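Looking after a white worktop (and the cups that live on it)

I've had a plain white worktop for nine years now and I still love it! People warn you off them, and yes, they do show everything, but that's half the reason I like mine. You see the tea ring, you wipe the tea ring, and you're done. On our old speckled one I used to find sticky patches with my elbow.

These are the habits that have stuck, plus a few that friends and readers have sent in.

Everyday wiping

A soft cloth, warm water and one small squirt of washing-up liquid will do for nearly everything. Wring the cloth out well, go over the whole surface in long overlapping strokes from the back to the front, then go over it again with a dry tea towel. The drying is the bit people skip, and it's where the smears come from. If you've got a window behind you, crouch down and look along the top with the light on it — you'll spot the streaks straight away.

Keep one cloth just for the worktop. Mine is pale yellow so it can't get muddled with the floor ones (it has happened, and we won't dwell on it).

Tea, coffee and turmeric

Fresh tea and coffee come off with the everyday wipe. For a ring that has sat overnight, mix bicarbonate of soda with a little water until it's like thick yoghurt, dab it on, leave it for 15 minutes and wipe it away gently. Don't scrub. Try it in a corner first if you don't know what your top is made of, and skip it on anything with a high gloss.

Turmeric is the real test. Thoa Giáp wrote to me in April after a curry night and said she'd gone over the mark with a paste twice, then put up with what was left, and a fortnight of sun from the kitchen window faded it away. I've tried it since on a chopping board and it works a treat.

Where the top meets the wall

Crumbs love that line along the back. Wrap a thin cloth round the blunt end of a wooden spoon and run it along, slowly, with the spoon held almost flat. An old soft toothbrush is good for the corners. If the sealant has gone grey and won't come clean, it probably wants replacing, and that's an easy afternoon job if you let the old stuff come away completely before you start the new bead.

Devendra Uniyal's tip is masking tape above and below the gap, peeled off while the sealant is still soft. Such a neat edge! I'll never do it freehand again.

Leave some of it bare
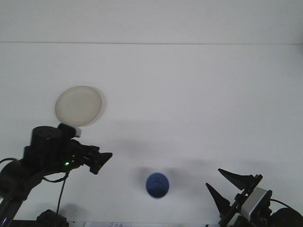 A clear stretch in the middle is worth more than any gadget. I keep mine free for rolling out, sorting the shopping and letting things cool on a rack, and whatever wanders into it during the day goes home before bed. It takes me 2 minutes with the radio on.

A small coloured cup is a lovely thing to keep on white, by the way. It's easy to find, it cheers the place up, and it holds the odds and ends you'd otherwise scatter about: elastic bands, bag clips, the stub of a pencil. Tip it out every so often and throw away whatever you can't put a name to.

Cups that have gone brown inside

Half fill with hot water, add a teaspoon of bicarb, leave it until it's cool and rub round with a soft sponge. Rinse well. For a stubborn line near the rim, put a bit of damp bicarb on your fingertip and work along it. Ngọc Giáp does hers with a slice of lemon dipped in salt, and her kitchen smells wonderful afterwards — but go easy on anything with a painted pattern.

Dry cups upside down on a folded tea towel and turn them the right way up once they're dry, so they don't get that stuffy cupboard smell.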